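Jistham parts swap sorts its button drawer
By Kristaps Eglītis
13 January 2021

I have been going to the Jistham parts swap since it was four people and a folding table, and I can tell you the switch drawer has been a disgrace the whole time. You'd reach in for a start button and come out with a fuse holder and a sore thumb. So when word went around that the push buttons were finally getting sorted, I was thrilled (yes, over buttons – my family has given up on me).

The stock came from Kairys, the old packaging shop out on the Merkent road, which shut in November and let the swap have its control panels for $90. There were 304 switches in them once everything was unscrewed, and a good 100 of those had lost their labels. The plan is simple enough: colored buttons go into one tray, everything still waiting for a decision goes into another, and the trays get emptied into drawers as they fill up.
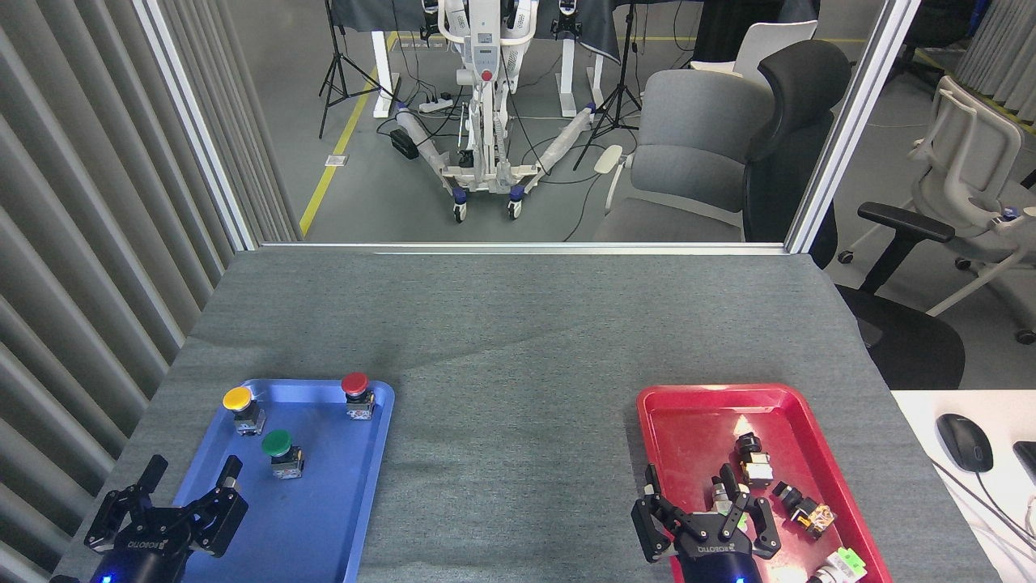
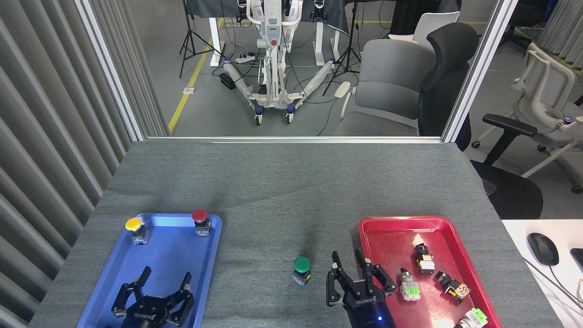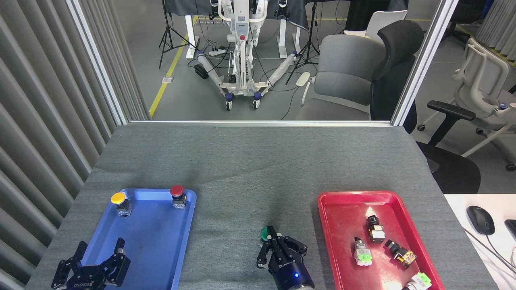 Blue tray and red tray, with the sorting under way.

My own interest in all this is a drill press. It's a Bisard, older than I am, and it has been running off a light switch that somebody screwed to the side before I bought it, so I've wanted a real start and stop pair for years. The green-capped button is the one I'd pick for start, and the red one up in the corner of the blue tray would do nicely for stop, with that big mushroom cap you can slap without looking. Yellow I have no use for, but I'll probably come home with one anyway!

If you're after something too, the drawers open to members first and then to everybody else a week later. Buttons with a contact block are $2, bare caps are free, and the rotary switches will be priced once they've been tested. Bring a meter if you own one, as the swap's only good one has a cracked lead. Please check the contacts before you pay, and put things back in the drawer you took them from – I'm begging you. There's a limit of 30 pieces per person, which was argued over at some length and which I still think is too generous.

Terminal blocks are up next, and after that the big box of relays, which I've already asked to help with.

Recent items
Merkent road closed for drain work
Bench power supplies: what's left and what they cost
Wanted: lathe chuck key, any condition
Jistham parts swap changes its opening hours
Letters: in defense of the junk drawer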